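Chapter 4
What Clean Means

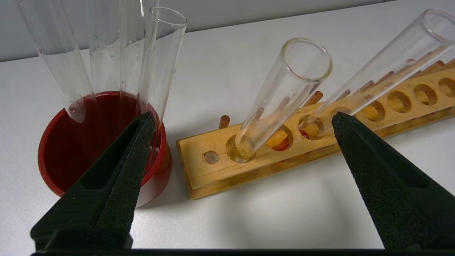
Figure 4.1 Glass test tubes in a red plastic cup and in a wooden rack. Which of these would you be willing to use?

Most students look at a test tube, see that it is clear, and call it clean. This chapter asks you to be harder to please. Clear glass tells you that nothing on it is thick enough or dark enough to catch your eye. Plenty of things that ruin an experiment are neither. Dried salt from tap water can be invisible until the light hits it at the right angle. A film of soap can't be seen at all on most days, and it will still change how a liquid sits against the glass.

Look again at Figure 4.1. One tube in the cup has small drops clinging to its inner wall. What are the drops made of? You would probably say water, and you would probably be right, but a photograph can't settle it and neither can your memory of what you were doing ten minutes ago. The tube at the near end of the rack holds a little pale yellow liquid. Without a label, all anyone can say about it is that it is pale yellow and there isn't much of it.

A cup is a poor place to keep glassware you care about. Tubes lean against each other, and the ones you have washed look just like the ones you meant to wash. People who use a cup will tell you they have a system. Ask them to explain it on a Monday, after a weekend away from the bench, and see how the system holds up.

Racks are better, though some manuals praise them too much. A rack keeps tubes apart and upright, more or less, and it lets you give each one a position. It doesn't remember what you put in that position. Wood also soaks up spills, so a wooden rack that has been in use for years has its own history, and some of that history can end up on the outside of your glass.

4.1 A test of the eye

Nayeli Galindo, who taught the first version of this course at Kiani, used to start the term by handing out 47 tubes and asking the class to sort them into clean and dirty. She had rinsed some of them with plain water only and had washed the others fully. The class marked 12 as dirty. When the tubes were filled, emptied and held up so that the film of water inside could be watched, the list of dirty ones changed a good deal. Several tubes the class had rejected were fine. Several it had passed were covered in beads.

You should be careful with that story. It was a single class, the lighting in the room was bad, and no one repeated the sorting with a second group. It does not prove that students are poor judges of glass. It does give you a reason to check your own judgment before you lean on it, and the water film check takes less than a minute.

To do it, fill the tube with distilled water and pour it out. Hold the tube upside down and look along the inner wall. On well-washed glass the water drains as an even sheet. Where it breaks up into beads, suspect grease or some other residue. An even sheet is encouraging, but it won't rule out everything. Traces of salt or sugar dissolve into the water and let it run smoothly.

Before you read Section 4.2, write down how you decided that the last piece of glassware you used was clean. If your answer is "it looked clean" or "it was in the clean pile," keep the note. You will need it for the activity on page 199.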